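Why Do We Eat Burgers in a Bun?

A look at a very common lunch, for readers in the lower grades 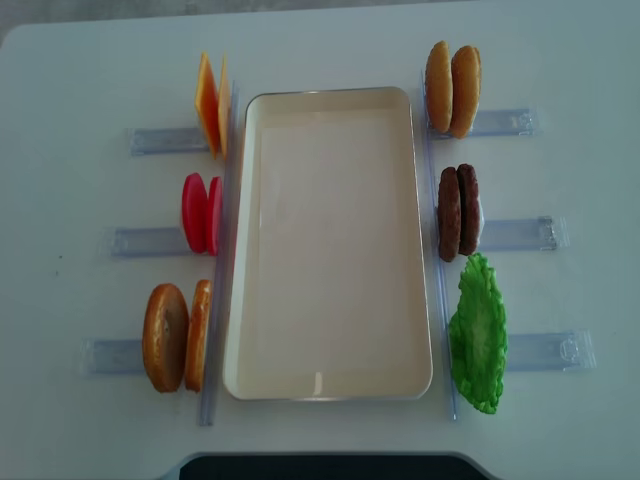

Why is a hamburger served in a bun?

The bun keeps your fingers clean and holds everything together, so you can eat hot meat without a plate, a knife or a fork.

People have been wrapping food in bread for a very long time. Bread is soft enough to bite through, but it is strong enough to carry things. It also soaks up juice. If you put a hot beef patty straight into your hand, the fat would run down your wrist. Put it between two pieces of bread and most of that fat goes into the bread.

Where does the name come from?

Hamburg is a big city in Germany. In the 1800s, chopped beef cooked in a flat shape was sold in America as "Hamburg steak." Later the steak went into bread and the name got shorter. There is no ham in a plain hamburger, even though the word starts that way. Several American towns say the first hamburger was made there, and no one can prove which of them is right.

What is a patty made of?

A beef patty is ground beef pressed flat. Grinding means cutting the meat into very small bits with a machine. When the bits are pressed and cooked, they stick together. Some patties are made from chicken, fish, beans or mushrooms.

Raw ground beef is pink or red. It turns brown as it cooks. The outside gets darkest because it touches the hot pan. That dark crust has a strong, meaty taste that boiled meat does not have. Color alone does not tell you a patty is safe, so cooks check the middle with a food thermometer.

Why does cheese melt?

Cheese is mostly fat, protein and water. When cheese gets warm, the fat goes soft and the protein loosens, so the slice sags over the edge of the patty. Some old, hard cheeses do not melt smoothly. They get oily or crumbly.

Does the order matter?

Cooks do not agree on this. Salma Hegazy runs a lunch counter in Ballthorpe and puts the lettuce under the patty. "Lettuce keeps the bottom bun dry," she says. Her cook, Normand Sutherland, likes it on top, where it stays cool and crisp. They have argued over it for 6 years.

Tomato is the slippery one. A tomato slice is mostly water, and a thick slice can slide out when you bite. A thin slice with a little salt stays put better.

Why are there seeds on some buns?

Those are sesame seeds. They grow in pods on a tall plant that likes hot weather. When the pods are dry, they split open. Bakers brush the top of the dough with egg or water before baking, and the seeds stick to it. Toasted seeds taste a little like nuts.

Words to know

Patty - a flat, round piece of ground food
Grind - to cut or crush into very small bits
Sesame - a plant grown for its small, oily seeds
Crust - the firm outside of something cooked

Written by Othmane Bensaid. Updated August 22, 2020.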